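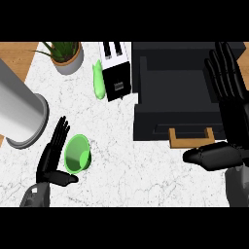

Rendered kitchen counter with a potted plant.

Regional burns > Infrastructure > Power and Kitchen

Topic: Power budget for a shared camp kitchen, grid vs. per-camp generators

greywater_gus
Our regional (Sullmont, held in May) is letting theme camps buy into a shared power grid this year. Our kitchen camp has run its own inverter generator for the last several burns. I need to decide which way to go before the placement form closes.

Loads as I have them now:
Chest freezer, 588 Wh per day measured at home
String lights and two work lights, 700 Wh per day
Water pump, small, intermittent
Induction plate, breakfast only

The grid offer is one 20 amp circuit per camp, off by 3 a.m. and back on at sunrise. Has anyone run a freezer through a gap like that in a warm tent?

dustmote_ohm
A full chest freezer will hold through that gap without trouble if the lid stays shut. A half-full one is worse. Fill the dead space with water jugs and freeze them before you leave town.

Your home measurement is low for field use. A freezer inside a closed shade structure in the afternoon runs a much longer duty cycle. I would double it for planning.

The induction plate is your real problem. At full power it takes most of a 20 amp circuit with nothing else on it.

Plover
Disagree on doubling. We logged ours at Sullmont last year with a plug meter and the increase was closer to a third. It was on pallets, north side of the tent, with a moving blanket over the lid and the vents clear. Doubling leads people to buy more generator than they need and then run it at low load all night next to somebody's bed.

dustmote_ohm
Sullmont is in trees. He should say whether the kitchen is in the trees or out in the lower field. My figure comes from an open site with no shade at all.

greywater_gus
Lower field. Afternoon sun on the west wall.

Plover
Then I would go higher than a third. Still not double. Put reflective cloth on the west wall with an air gap behind it.

tarp_and_feather
Nobody has mentioned voltage drop. Where is the distribution box relative to your kitchen? Last year the lower field camps were at the end of a long run and our Akia fridge kept faulting on low voltage whenever the camp next door used a kettle. We moved it to a battery and charged the battery off the grid. No faults after that.

greywater_gus
The map shows the box across the road from us. I don't know how many camps are on it. We have a Zolum battery, 1491 Wh on the label, which I was planning to bring for the sound system.

tarp_and_feather
Put the freezer on it. Sound can wait for the grid. Check the pass-through rating first, as some units limit output while charging.

dustmote_ohm
Agreed with that layout. Usable capacity will be less than the label once you take out inverter losses, but it covers the overnight gap with plenty left.

rebar_cap
Contrary view: keep the generator. Shared power at a first-year grid is somebody else's failure mode. If the feeder trips at dinner you have a line of hungry people and no way to reset it yourself. We bought in at Bisgaard the first year they offered it and were dark for up to 3 hours on burn night.

Plover
Bisgaard had that happen once, and it was a wet connector. They have since gone to locking connectors kept off the ground. One outage is a poor reason to add another engine to a quiet block.

rebar_cap
I said keep it, not run it. Ours sits in the trailer with fuel stored separately.

greywater_gus
Current plan: grid for lights and pump, battery for freezer, propane for breakfast in place of the induction plate. Generator stays in the truck as a spare. I will ask the power lead about the feeder length.

tarp_and_feather
Ask for the wire gauge too. And label both ends of your cord with the camp name.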